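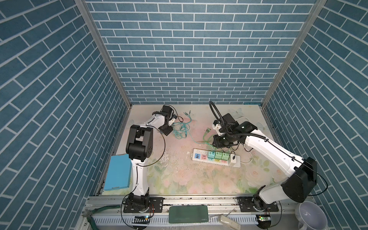 Cable night! I know, I know, I promised you all the tomato thing this time, but the tomatoes are sulking and the cords were not going to wait. If your house is like mine, every charger you've ever owned lives in one knot with the power strip, and you only deal with it when you need the one at the very bottom.

So, my method, for what it's worth. Unplug the whole lot first (yes, even the lamp). Then start from the plug ends and work back toward the middle of the knot, loosening as you go. Don't yank! I yanked in July and spent 15 minutes undoing what had been a pretty easy tangle. Once a cord is free, fold it back and forth in your hand, put a strip of Velcro tape on it and set it aside before you touch the next one.

Halina Pawłowska wrote in to say she sorts hers by color, so teal cables go with teal cables, and I'm stealing that. Norbert Kubíček keeps his in toilet paper tubes, which looks a bit silly and works great.

Wipe down the power strip while it's unplugged, too. Mine had crumbs in it (toast, I think). And if a cord is cracked or frayed, please don't save it for later, just take it to the electronics drop-off. I had 3 of those, plus a charger for a phone I lost 9 years ago.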